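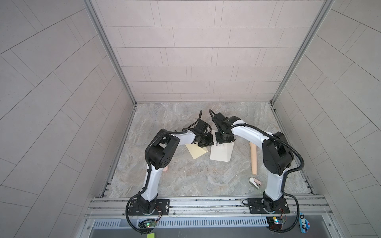 Celda de doble brazo, vista de la cámara fija. Hoja amarilla y papel blanco bajo las pinzas.

Lista: planificación y control
Asunto: Re: Parada por colisión entre pinzas en tareas con papel
Fecha: 23 de mayo

Hola a todos:

Contesto por partes al mensaje del grupo de Kisgate, que copio recortado.

> Seguimos con el problema de la parada en mitad del acercamiento. Los
> dos brazos planifican bien por separado, pero cuando las pinzas quedan
> enfrentadas sobre el centro de la mesa el supervisor corta y hay que
> rearmar a mano. Hemos subido el margen de colisión entre brazos y
> entonces el planificador ya no encuentra solución. Lo hemos bajado y
> vuelve la parada.

El margen de colisión está definido en dos sitios y no coinciden. El planificador (Trirkex) lee el suyo del fichero de escena, y el supervisor de Grevo tiene otro, compilado con los valores por defecto, que no mira el fichero de escena para nada. Si tocáis solo el primero pasa exactamente lo que contáis: o no hay trayectoria, o la hay y el supervisor la rechaza a medio camino.

En nuestra celda tenemos ahora 20 mm en el planificador y algo menos en el supervisor. El orden importa: el supervisor tiene que ser siempre el más permisivo de los dos. En la foto se ve la postura que nos daba guerra, con las dos pinzas enfrentadas y muy poco hueco entre ellas. Con los valores de serie no hay manera de llegar ahí.

> ¿Estáis usando las mallas completas o cápsulas? Con las mallas el
> tiempo de consulta se nos dispara.

Cápsulas para los eslabones y malla simplificada solo para las pinzas. Con mallas completas el comprobador no nos cumplía el ciclo de 20 ms y acababa devolviendo el resultado del ciclo anterior, sin avisar. Eso es un fallo aparte y lo tengo abierto en el gestor de incidencias. Simplificando las pinzas hasta 4.000 triángulos se queda dentro de plazo con bastante holgura.

Ojo con una cosa que en la documentación no aparece: los conductos corrugados que van por fuera de los brazos no están en el modelo. Uno de ellos hace un arco amplio por el exterior del brazo derecho y baja hasta cerca de la base. Para el planificador ahí hay aire. Nosotros hemos añadido dos cápsulas gruesas por brazo, unidas al eslabón inferior, y las hemos excluido de la comprobación contra el propio brazo para que no salten falsos positivos. Los cables finos que salen de la parte de arriba de las pinzas siguen sin modelar. Si alguien tiene una forma decente de representar algo que se dobla, me interesa.

> Con el papel además tenemos otro problema, que es la percepción. La
> hoja la encuentra, pero si hay otra cerca las junta en un solo
> contorno y el punto de agarre sale en medio.

A nosotros nos pasaba lo mismo con la hoja amarilla y la blanca, que quedan casi pegadas. El segmentador por defecto trabaja en el plano del suelo y supone que todo lo que es papel está tumbado. Cuando el papel está parcialmente levantado, como el blanco de la foto, la proyección se le va y lo fusiona con lo que tenga al lado. Lo que hemos cambiado:

- La segmentación se hace primero por color y después por contorno, al revés que en la versión publicada.
- El umbral de separación entre regiones está en 50 y lo leemos de la configuración. Antes era una constante metida en el código.
- Si la región no ajusta a un plano, se marca como "no plana" y no se le calcula agarre por el borde. Pasa a la cola de revisión.

El suelo jaspeado no ayuda. Las vetas oscuras producen bordes falsos y hubo que restar una imagen de fondo tomada con la mesa despejada. Si cambiáis la exposición de la cámara hay que volver a tomarla, y esto se olvida con facilidad.

> Última pregunta: ¿los objetos que no intervienen en la tarea los
> metéis en la escena o los ignoráis?

Los metemos. Al principio los ignorábamos y el brazo derecho proponía trayectorias de recogida que pasaban por encima del cilindro de madera, dentro de la curva que hace el propio brazo. Ahora cualquier objeto que no esté asignado a la tarea entra como caja con una altura mínima fija. Es conservador y a veces le cierra el paso a una trayectoria perfectamente válida, sobre todo con cosas pequeñas situadas junto al pie del brazo. De momento lo prefiero así.

Lo que queda delante del raíl de aluminio no entra en el mapa: el volumen de trabajo termina en el raíl y el filtro descarta todo lo demás antes de segmentar.

Pendiente por nuestra parte:

1. Que el supervisor lea el margen del fichero de escena. Está hecho en una rama, pero falta decidir qué hace si el fichero no existe. Mi propuesta es que no arranque.
2. Que el comprobador devuelva error cuando se le pasa el plazo, en lugar del último resultado válido.
3. Quitar la dependencia de la biblioteca de Chareonsuk para el ajuste de planos. No compila con la versión nueva del compilador y solo usamos una función.

El punto 1 cambia el formato del fichero - añade un campo obligatorio - así que quien tenga escenas guardadas de enero o anteriores tendrá que pasarles el conversor. Está en el directorio de herramientas del repositorio y deja una copia del original.

Para los de Kisgate: antes de tocar nada más, mirad en el registro del supervisor qué par de eslabones causa la parada. Si es pinza contra pinza, es lo del margen. Si aparece un antebrazo, mandad a la lista el fichero de escena y el trozo de registro correspondiente, porque entonces es otra cosa.

Un saludo,
el mantenedor del paquete de doble brazo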